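Tadthorpe Home Forum > Kitchen and Dining > Tables and chairs
Topic: White table or wood table with small kids?
Started 2024-12-01

marrowfat
We need a new kitchen table and we can't agree on the color. The old one was pine and it's going to my sister in March when she moves. The kitchen is narrow, with one window that faces the neighbor's wall, so it gets dark early. My husband wants another wood table because it hides things. I want white because the room needs it. We have a four-year-old and a seven-year-old, and both of them draw at the table every day.

The one I like is the Lauritsen in white, $229 at the store in Illdale. It is 30 inches wide, and that's as wide as we can go and still open the oven. Does anybody have a white table with kids this age? How bad is it?

pantry_steps
We went white two years ago. Crumbs show, but you see them and wipe them up. On the old brown table I would put my sleeve in jam that had been there since breakfast. Pen is the main problem. Ballpoint comes off with rubbing alcohol if you get to it the same day. Marker depends on the marker.

Valdemar Ladefoged
I would not do it. We had a white table for 11 years and I was glad to see it go. Turmeric, beet juice, newspaper ink, the dye from a paper napkin that somebody left under a wet glass. After a while it isn't white, it's white with a yellow patch where the teapot goes. Wood takes stains too, but they look like part of it, and you can sand it.

marrowfat
Valdemar, did yours have a shiny finish or a dull one? The Lauritsen comes in both and they cost the same.

Valdemar Ladefoged
Dull. Maybe the shiny one is better. I wouldn't know.

ovenglove77
Shiny is easier to wipe but it shows every scratch when the light comes in low. In your kitchen that may not matter, from what you say about the window. Dull holds on to grease. You think it's clean and then you put your hand down flat and it isn't.

Can I also say that 30 inches is narrow for four people if you put serving dishes in the middle? We have the same width and we serve from the stove now. It works fine and it saves on spills.

pantry_steps
Agree on serving from the stove. I should have said the light is what made it worth it for us. We used to have the lamp on at four in the afternoon all winter, and now I turn it on closer to five. The table throws a lot of the daylight back up. Same window, same curtains. I didn't think it would be that noticeable and I was the one arguing for the wood.

It does look stark on its own, I'll give the wood people that.
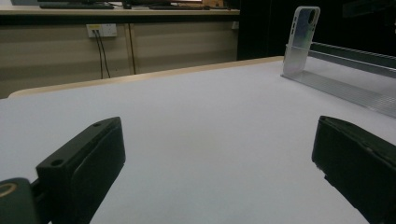
Sille Gunnlaugsson
The light argument is a good one, but you can get the same thing from painting the wall behind the table. A gallon of paint is a lot less than $229 and kids don't eat off a wall. I'd keep the wood table and paint the room first, then see if you still want a new table. If the pine one is solid and only looks tired, sand it and give it two coats of a hard oil. I used Misto on mine and it has held up to homework and a glue gun.

marrowfat
The pine table is promised to my sister, so it's leaving either way. The walls are already off-white. I did think about painting the cabinets, which are dark green, but that's a bigger job than I want this winter.

Valdemar Ladefoged
Then it's the cabinets making the room dark. A white table won't fix dark green cabinets.

pantry_steps
It won't fix them but it will help. I don't see why she has to do the hardest thing first.

Valdemar Ladefoged
She doesn't have to. I'm saying she'll spend the money and still have a dark kitchen, plus a table she has to wipe five times a day.

ovenglove77
You wipe a wood table five times a day too if you have a four-year-old. Or you should.

Sille Gunnlaugsson
I'm with Valdemar on the cabinets. On the wiping I think it's a draw. One thing nobody has brought up is heat. Ask the store what the top can take. My brother's white table has a brown ring from a casserole dish and there is no getting it out. With oiled wood you can sand out a ring like that in an evening.

lintbrush
We use a tablecloth. The wipeable kind on a roll, cut to length. Then it doesn't matter what's under it.

marrowfat
We had one of those. The seven-year-old cut a fish out of it. I wouldn't rule it out for painting days though.

I'll call Illdale about heat. Does anyone know what to use for everyday cleaning? My mother-in-law uses the green scrubby side of the sponge on everything and I would like something I can point to.

pantry_steps
Warm water and a drop of dish soap on a soft cloth, then a dry cloth. No scrubby side, no powder. The powder is what dulls it, and once it's dull the stains go in faster. For dried yogurt, lay the wet cloth over it while you do the dishes and it comes up by itself.

Valdemar Ladefoged
We used powder. That may have been our yellow patch. I still prefer wood.

ovenglove77
11 years of powder would do it.

marrowfat
Called the store. The man said to use a trivet for anything straight from the oven and that mugs are fine. He also said they have one Lauritsen on the floor with a nick on the edge, and he'd take something off the price but wouldn't say how much over the phone. My husband has agreed to come and look at it, and he wants to see the oak one while we're there.

Sille Gunnlaugsson
Look underneath at how the legs are attached. If it's just screws into the top, they work loose when kids lean back and push against the table. You want a bolt with a plate.

marrowfat
Will check. Going this week if the roads are clear.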